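Wulonell 3038 carburettor rebuild kit – review
1 Apr 2024

The Wulonell 3038 is a rebuild kit for twin-choke downdraught carburettors of the type fitted to many small British and European saloons of the 1970s. I bought it for an Althorpe estate that had been standing in a dry barn and would start only with the throttle held open. The old kit, from Suwannarat, had been in the carburettor long enough for the accelerator pump diaphragm to go stiff.

The kit covers all the soft parts: gaskets, pump diaphragm, power valve diaphragm, needle valve and seat, and O-rings for the mixture screws. Jets are not included. If yours are worn or have been drilled out by a previous owner, they have to be bought separately, and Wulonell does not list them under the same number.

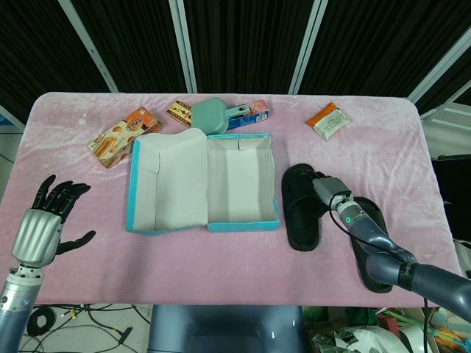

Gasket quality is good. The top cover gasket lined up with every hole and needed no trimming. The base gasket is thicker than the original, so the linkage sits slightly higher and the throttle cable needs adjusting at the bracket. The instructions do not mention this. Check for full travel at the pedal before you drive the car.

The needle valve has a soft tip and a sprung pin. It seals well at the low pressure of a mechanical pump. I left the fuel on the bench supply overnight and the level in the float chamber had not moved by morning. The old brass needle would creep past its mark in less than an hour.

The pump diaphragm is the part most people buy these kits for. It is a fabric-backed rubber, said to be safe with modern petrol containing ethanol. I can't confirm that after one month of use. What I can say is that the flat spot on pulling away has gone, and both pump jets deliver an even stroke.

Weak points

There are two. The first is the instruction sheet, a poor photocopy with float settings for only one version of the carburettor. Mine was the other version, and I had to use the figures in the workshop manual. The second is the choke housing gasket, which was punched off centre and would have covered part of the vacuum passage. I opened it out with a sharp knife. On a kit at this price that should not be necessary.

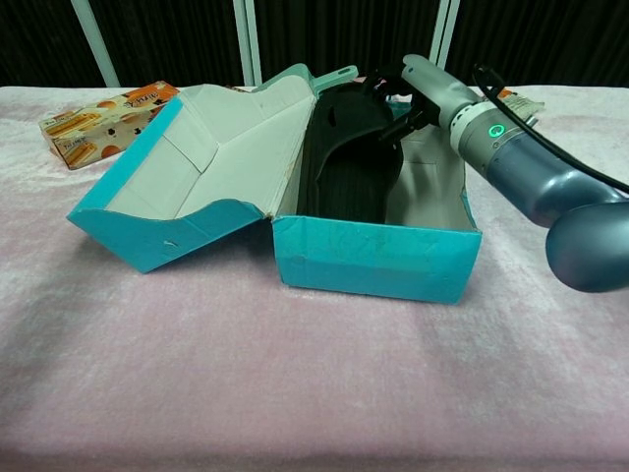
Compared with the Ivgate kit

I have used the Ivgate equivalent on another car. It costs more, includes a new float pin and a decent exploded drawing, and its choke gasket fits. The diaphragms feel much the same. The Ivgate needle valve is solid, though, and I had trouble with it sticking after a winter lay-up – a tap on the float chamber freed it each time.

Fitting

Allow an afternoon, most of it for cleaning. Three of the cover screws on mine had seized and needed heat. Blow out the idle passages with the mixture screws removed, and note how many turns each screw was open before taking it out.

Verdict

Recommended for a carburettor with sound jets and spindles. It will not cure air leaks at a worn throttle spindle, and if yours rocks in its bore you need to have it bushed first. I would buy the Wulonell again for the needle valve, and check the choke gasket against the housing before fitting it.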